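4. Containers, plates and where things get put down

4.1 Background

The earlier sections dealt with what people in the Tomham households said they did with kitchen things. This section is about what they did. The two do not match well, which will surprise few readers who have lived with other people.

By "putting down" we mean the last place an object is left before the person turns to something else. Not storage. Storage is planned, a cupboard has a door and a reason. Putting down is what happens when the phone goes or the kettle clicks off. Tapsell calls these places "rests" and we keep the word, though our use is narrower: a rest has to be on a level surface and in reach of someone standing.

We visited 56 households in all. Of these, 50 gave usable diaries. The others either filled in the first page only or wrote about storage throughout, despite the instructions (our fault in part, the wording on the Tomham form was poor and was changed for Willance). Visits at Willance were in August, so school-age children were at home in the daytime and the tables were busier than they would be in term. We come back to this in section 6.

4.2 What the diaries show

Main points first. People put things down on other things far more readily than they put them down on bare table. A tray, a folded cloth, a plate, the lid of a tin. Given a clear surface and a dish, the dish gets the keys. This held in small kitchens and large ones, so lack of space is not the whole story.

Second, the rim matters. Shallow things with a slight edge drew more use than flat boards of the same width. Diary entries give the reason in plain terms: "so it doesnt roll", "so I can move it all in one go", "because it was there". The last of these was by far the most common and we do not want to explain it away.

Third, deep containers behave differently. Once something goes into a deep box it tends to stay in, and people stop counting it as out. One Willance diary lists a battery charger as "put away" when it was in an open tub by the bread. For the household it was away. For our coding it was not, and we had long arguments over this. In the end we coded by position and noted the household's own word next to it.

Clavetti's older study of hallway tables found much the same split between shallow and deep, though with coats, post and gloves and not kitchen goods. That study had no diaries, only visits, so the reasons there are the author's guesses. Good guesses, mostly.

4.3 The coding scheme

Each rest was coded on 4 points: the kind of support, its depth, whether it was open at the top, and whether the thing resting there was of the sort the support was made for. An apple on a plate is a match. A door key on a plate is a mismatch. Mismatches are what interests us here as they show the support being used for its shape alone.

Depth gave the most trouble. We first tried measuring and gave up, a few millimetres made no difference to anyone. In the final scheme there are just 2 classes, shallow and deep, settled by asking whether an ordinary-sized item would still be plain to see from across the room. Rough, but both coders could do it quickly and they rarely fell out over it.

Openness was easier. Lidded items were left out altogether, even with the lid off, as people treat them as storage and say so. Cake tins were the one real headache. Drawers left open were also left out. 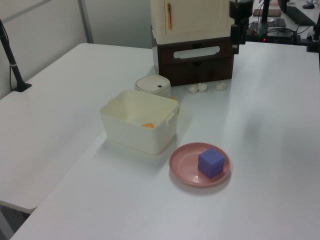
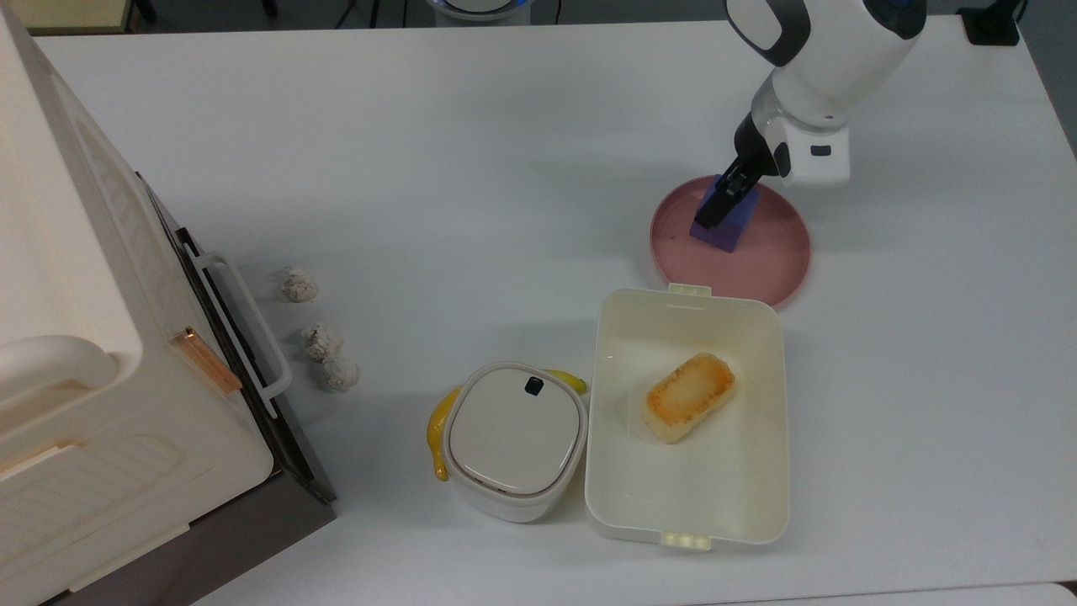 Figure 3. White table tops as a surface for rests.

Match and mismatch are coded from the object, never from what the household says it is for. This sounds harsh but the other way round leads to nonsense, with every rest coded as a match because somebody could justify it. Take the first view in Figure 3: the blue-purple cube on the round pink plate goes down as shallow, open, mismatch, and it would do so whatever reason was given for it. The open cream-coloured square container near by is a separate support and gets its own line on the sheet. Where an item leaned against a support without sitting on it, we entered the table as the support. Items held in the hand were not entered at all.

4.4 Limits

The diaries depend on people noticing what they do without thinking, so there will be gaps. Entries thin out badly after the evening meal. We also suspect tidying before our visits, two Tomham households said as much. Neither problem seems to fall more on shallow supports than deep ones, but we cant rule it out.

A further limit is the table itself. The scheme takes no account of colour or finish, and several people mentioned that they use a dish or cloth to save the surface from marks. With pale table tops that may well be a reason of its own. It was not asked about at Tomham, and at Willance it came up only in the open comments, so there is too litle to go on. The comments are taken up in section 5 along with the sketches of table layout.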